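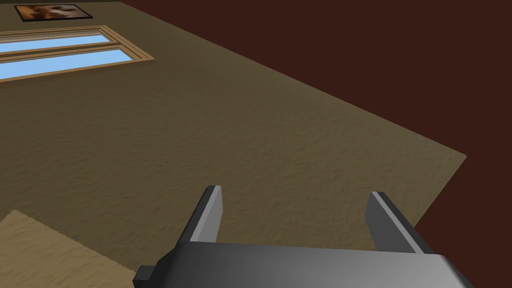 How to Fit a Work Desk Into a Narrow Room

A narrow spare room can hold a full-size desk if you plan the layout before you carry anything in. Most of the trouble comes from doing it the other way: the desk goes against the first open wall, the chair hits the door, and everything gets moved again the next weekend. Set aside one afternoon for the steps below. Two people make it easier, but one can do it with furniture sliders.

What you need

Tape measure
Painter's tape
Pencil and graph paper
Furniture sliders or an old blanket
A level
Cable clips

Step 1: Measure the room

Measure the width at both ends and in the middle. Older rooms are often out of square, and the smallest number is the one to use. Write down the position of every outlet, vent, light switch and window sill. Open the door all the way and mark on the floor where its edge stops.

If you prefer to draw on a computer, the free version of Jiltness will do a single room. I used graph paper. My room measured 2776 mm across at the tightest point, which left more choices than I expected.

Step 2: Tape the desk on the floor

Lay out the outline of the desk with painter's tape, then tape a second box behind it for the chair. Sit in the chair inside the box, push back, stand up and walk out. Do this a few times. If you have to turn sideways to get past, move the outline.

Leave the tape down overnight and walk through the room in the morning. Salim Mugo, who fitted out the upstairs rooms at our place, told me to carry a full laundry basket through as a test. It is a good test. My first layout failed it.

Step 3: Choose the position

There are three positions that work in most narrow rooms.

Against the far end. This keeps the long walls clear for walking and storage. The desk can't be longer than the room is wide, so check the number from Step 1.

Along a long wall. You get the longest desk this way, but the chair sits in the walkway. Pick a shallow desk.

Out from the wall, facing the door. This takes the most floor. It suits people who dislike having the door behind them.

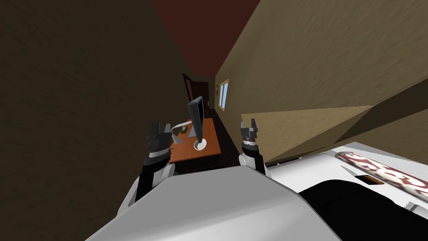 A wooden desk in a narrow room.

Think about the window as well. A window beside you is easier on the eyes than one straight ahead or behind. If you have no choice, hang a light-filtering shade and keep it at half height during the brightest hours.

Step 4: Move the desk in

Take out the drawers and tape any doors shut. Turn the desk on end to get it around a tight corner, with the blanket under the edge that touches the floor. Don't drag it on its feet - the joints loosen.

Once it is in place, set the level on top, front to back and then side to side. Adjust the feet or use thin shims. A desk that rocks a little on the first day will rock a lot by January.

Step 5: Check what is overhead

People measure the floor and forget the space above it. Sit down, look up, then stand up slowly and see what you come close to. Shelves, lamp arms and anything else that sticks out over the desk should be clear of your head when you lean forward to stand. 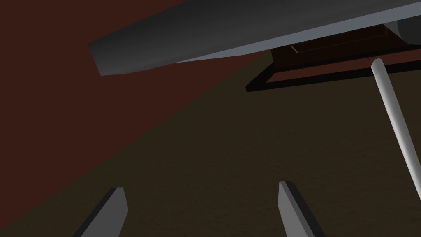
A long gray shape overhead, seen from below.

Leave at least 6 inches between the top of the monitor and the underside of any shelf. With less than that you will scrape your knuckles each time you reach back for a cable. A clamp lamp can go on the side of the desk if there is no room above. Mine is a secondhand Lui and the clamp has held up fine.

Step 6: Run the cables

Put the power strip under the desk, fixed to the back panel if there is one, and never under a rug. Clip the cables along the rear edge. Leave some slack in anything that plugs into a laptop. Label both ends of each cable before you tie them together.

Step 7: Live with it, then adjust

Work at the desk for 7 days before you drill into a wall or buy shelves. Keep a note on the desk and write down anything that gets in your way. By Thursday of my first week the note said "trash can, outlet, glare," and all of them were fixed by shifting the desk a hand's width toward the door.

Miyuki Hoshino wrote in to say that the same steps worked for a sewing table, with a longer chair box to allow for a foot pedal. If you have tried this in a room with a sloped ceiling, send me your measurements and I will add a section.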